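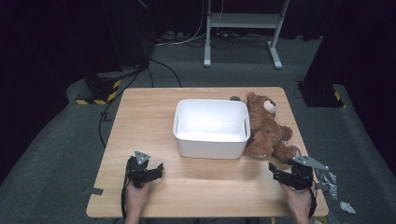
Figure 3. A white plastic bin and a brown teddy bear on a light wooden table.

4.2 Toys kept past childhood

The keepsake question gave us our richest answers! Of the 559 adults who replied in Villanueva, 275 still had at least one soft toy from before they started school, and almost 60 had moved it between homes more than once. Bears led by a wide margin — a result that fits Arboleda's earlier interviews beautifully. Many people wrote far more than we had asked for, often about the name the toy was given and who had chosen it.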